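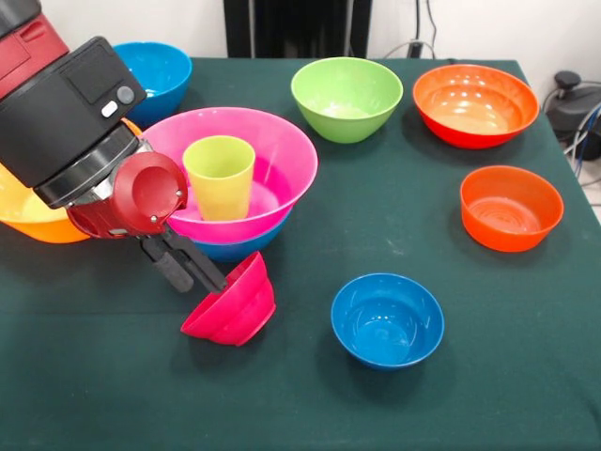 Wiremu Maihi keeps asking whether we should just throw out the nesting code and let the planner re-look at the table after every single move, and his argument is that anything we remember between moves is a lie by the time we use it. Fair enough. Half this page is me disagreeing with him, the other half is me coming round.

Bowl stacking, software side. Quick page, not much polish, will tidy when the release is out. Perception is Fakano, planning is Drikitz, the log viewer is Danko. Control loop doesn't have a name, it's just "control". All of it lives in the Jareck repo, stacking branch, don't use main, main is behind.

Caption first, then the notes that go with it.

Small hot-pink bowl at the fingertips, over on its side and mostly upside down. Big pink one behind is sitting in a blue one, cup standing up inside. This is the layout that gives Fakano grief: three things on one spot, and only a band of the bottom one showing.

What Fakano has to say about a stack

It gives back a list of items, each with a colour, a rim ellipse, a pose and a confidence. For a bowl on its own that's plenty. For a bowl under another bowl the rim is mostly hidden and the ellipse fit goes wandering. Used to get a blue "bowl" the width of a dinner plate, centred somewhere off to the side, and Drikitz would happily plan around it.

Fix was to stop fitting the hidden one at all. If the visible bit is a thin strip right under somebody else's rim, it gets marked as a carrier and borrows its centre from the thing on top. Crude. Works a lot better than the ellipse did. The width comes from the bowl table (bowls.yaml, one entry per model, please measure rim AND foot ring, people keep leaving out the foot).

Cups are their own class now. Before that a cup in a bowl came back as a very tall bowl with a funny rim. Nkechi did the split, took her an afternoon, I had been putting it off for ages.

Shiny insides are still a pain. Overhead lights leave little white blobs in the orange-red bowl and the depth goes to holes right there. We mask out the blobs and fill from the ring around them. Do not turn the fill up past the default, it starts closing over the mouth of the cup and then the cup has a lid.

Upside down or not

Pose flip was the worst bug this year by a mile. A bowl has a rim and a foot ring, and from above on a bad day both are just circles. Fakano would swap them between one update and the next, so the goal orientation flipped, so control tried to roll the wrist right round with a bowl in the fingers. Big ugly move.

Two changes:

Once the fingers close, the flip state is locked. Fakano can update position, can't touch which way is up. Unlocks on release.

Drikitz rejects any goal that turns the wrist more than a quarter turn in one segment. It has to put in a waypoint or give up. Mostly gives up, to be honest with you, and asks for a new grasp. Fine by me.

Wiremu says the lock is precisely the sort of remembered lie he means. If the grasp was taken on a bad flip then we've locked in a bad flip. Yes. So now there's a vote before the lock, 11 updates, majority wins, a tie means look again. Adds a small pause ahead of the close that you can see if you know to look for it.

Planning notes

Drikitz does the order first and the motion second. Order is a plain search over "what goes in what", biggest rim first, nothing clever. It used to be cleverer, with costs for travel and a term for how crowded the spot was, and no one could tell why it picked what it picked. Ripped out. Now if it does something odd you can read the order in the log and see it.

Motion is sampled, with the held item stuck onto the arm as a collision shape. The held shape is the full bowl, not the fingertip bit. Sounds obvious. Was not the case until recently, there was a scaling mixup and the attached bowl was ten times too small, so plans swept the real one through neighbours without a care. If you have an old checkout, pull.

Clearance over a cup is a seperate number from clearance over a bowl. Cups tip. Set cup_clear in the planner config, leave it alone unless you have taller cups.

Things that ar still wrong:

- goal in the middle of a stack picks the approach from the wrist side every time, even when the other side is wide open
- if two bowls are the same colour and swap places between looks, identity swaps as well. The tracker goes by colour first. Should be size first. On the list.
- timeouts in the order search print as success with an empty plan. Check for the empty plan. Sorry.

Control

Position down to just over the goal, then compliant in z, then open. The switch height is where everybody fiddles. Too high and the bowl drifts on the way down, too low and you find the stack before you've gone soft. We set it off the carrier rim plus a margin, and the margin is the only knob I'd touch.

Release check looks at finger width and wrist force together. One alone isn't enough: thin rims barely change the width reading, light bowls barely change the force. Wants both to agree inside a short window, otherwise it holds and calls for a person.

Also the controller logs commanded and measured on the same clock now. They were on two clocks. I lost most of a week to a lag that was not there.

Danko and the logs

The current batch is 1,049 attempts, all layouts mixed. Danko flagged 267 of them for a second look, where flagged means any one of: flip vote tied, empty plan, release check held, or somebody pressed the button. Flagged is not failed! Plenty of those ended up fine, they just got there in a way I want to read through. Nkechi Danladi is going through the vote ties and I've got the empty plans.

Handy in Danko: type the item colour in the filter and it pulls up only the segments where that item was held. Arrow keys step by planner segment, shift-arrow by perception update. The timeline strip at the bottom shows the vote as little up and down ticks, so a bad flip looks like a picket fence. Export does plots only, the raw stuff you copy out by hand for now.

If you're setting up from scratch: get Fakano running alone and check it against a table you laid out yourself, then Drikitz in dry-run (it draws the plan, moves nothing), then the lot with speed turned right down. Don't skip dry-run. Same calibration file for all of them, the path is in the top-level config and it must be the same path.

Re-look after every move

So, Wiremu's way. Tried it on a branch. Perception runs from nothing after each place, no tracker, no carriers carried over. Slower, and the hidden bowl vanishes altogether once something wide goes on top, so the order search thinks there's a bowl less in the world and is pleased with itself. On the other hand the identity swaps went away completely, and the code is half the size. I like small code.

Where I've landed, for July anyway: fresh look every time for anything Fakano can see, memory only for carriers, and a carrier is forgotten the moment its top item gets moved. Version 3 of the planner has this behind a switch, relook: true. Off by default till the vote ties are sorted. Turn it on and tell me what breaks — log number and colour please, "the blue one" is no good when there's three of them out.

Recent from this project

Bowl table format, and how to measure a foot ring
Drikitz dry-run mode: reading the order log
One clock for commanded and measured
Danko keyboard shortcuts
Cup class split, notes from Nkechi
Depth holes on shiny insides, before and after the fill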